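How to queue for returned tickets at the Katona Arena

Returned tickets for Deleck league basketball are sold from the east box office on match day. They are released in batches, and the queue is managed with numbered wristbands. The steps below apply to play-off games as well as the regular season.

Before you travel

Open the Beka ticketing app and check that the game is marked 'Returns possible'. If it is marked 'Closed', the box office will not open for sales. Add a payment card to your account at home, as the signal outside the arena is poor once the crowd builds up. Cash is not accepted.

Bags must fit under a seat. Folding stools are allowed in the queue but have to be left at the cloakroom on Grarkov Street before you go in. The cloakroom shuts 20 minutes after the final buzzer.

Joining the queue

1. Go to the east side of the building. The queue starts at the rail beside the box office, not at the main doors.
2. Collect a wristband from the steward. One band is issued per person and you cannot collect for a friend.
3. Check the number on the band. The standard allocation for returns is 272 seats, so a higher number means you will only get in if more are handed back.
4. Stay within the marked lane. You may leave for up to 30 minutes if you tell the steward first.

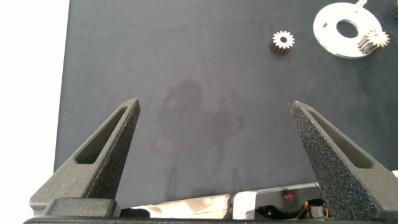

Each band admits its holder to one of two sales windows, odd numbers to the left and even numbers to the right. The lane splits shortly before the windows, and the rails on either side lean in towards each other without meeting, much like the two gripper fingers in the picture, with a wide gap left between them. Wait behind that gap until your number is called – going through early means losing your place.

Buying the ticket

You can buy a maximum of 2 tickets per band. The seats offered are the best available at that moment and cannot be held while you decide. If you need step-free access, say so before the seat is chosen. The ticket goes straight to your app account, and a paper copy can be printed at the window on request.

If the game goes to overtime, tickets remain valid and re-entry rules do not change. For a postponed game, keep the wristband as well as the ticket. Refunds are made to the card used and normally show by the following Friday.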